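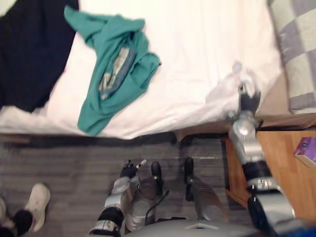 Javiera Zúñiga me escreveu assim que publiquei a primeira parte destas dicas: gostou de tudo, mas achou que eu devia ter começado pela regra da distância, porque lá na casa dela todo mundo ficava em cima do robô enquanto ele puxava o lençol, e ela mesma quase prendeu o pé. Tem razão, Javiera! Então hoje a distância vem primeiro, e o resto vai atrás.

Eu trabalho com arrumação de quartos há bastante tempo e faz uns meses que divido a tarefa com robô de dois braços. Na Prekau, onde aprendi, a regra é que só uma pessoa acompanha, e essa pessoa fica ao lado, nunca entre a máquina e a cama. Sapato fechado sempre (chinelo, nem pensar). E quem acompanha sabe onde fica o botão de parada antes de ligar qualquer coisa -- eu peço para a pessoa me mostrar com o dedo, igual professora chata.

Depois vem o chão. Cabo solto, tapetinho, meia perdida, brinquedo de cachorro: tudo para fora do caminho dos pés. Se o robô trabalha ligado por cabo, confiro por onde ele passa e confiro de novo quando a máquina muda de lado.

Roupa em cima da cama é assunto que rende briga. O Santino Cáceres acha que tem que tirar cada peça antes, eu acho que depende do que foi combinado. Se a tarefa é só esticar o lençol, tiro tudo. Se a tarefa inclui recolher roupa, deixo as peças lá, mas esvazio os bolsos! Chave, moeda, caneta sem tampa... já manchei lençol branco assim e não foi culpa de robô nenhum.

Lençol se pega pela beirada ou perto do canto, com pouca força, e se puxa devagar. Na minha ficha o limite de velocidade do braço para roupa de cama é 37 por cento, e não mexo nisso nem com pressa. Tecido fino ou com renda eu faço na mão mesmo. Ah, e unha de garra também se limpa: pano úmido, depois pano seco, com a máquina desligada, porque poeira na ponta dos dedos vira risco cinza no lençol.

Na mesinha de cabeceira não deixo copo, abajur solto nem óculos se o braço for passar por cima. Um livro fechado, deitado, não me preocupa muito, mas a Milagros Montecinos tira até o livro, e os quartos dela nunca me deram dor de cabeça.

Anote tudo num caderno. O meu, começado em junho, já está na linha 227, com data, quem acompanhou, o que travou e o que foi mudado. Quando o pessoal da Godoy vem fazer a revisão, é a primeira coisa que pedem, e a conversa anda bem mais rápido.

Para a próxima ficam as fronhas, que dão um trabalhão, e a pergunta do Gervasio Saavedra sobre edredom pesado. Ainda estou testando isso com 2 pessoas no quarto em vez de uma, uma de cada lado da cama, e conto aqui quando tiver a ficha pronta.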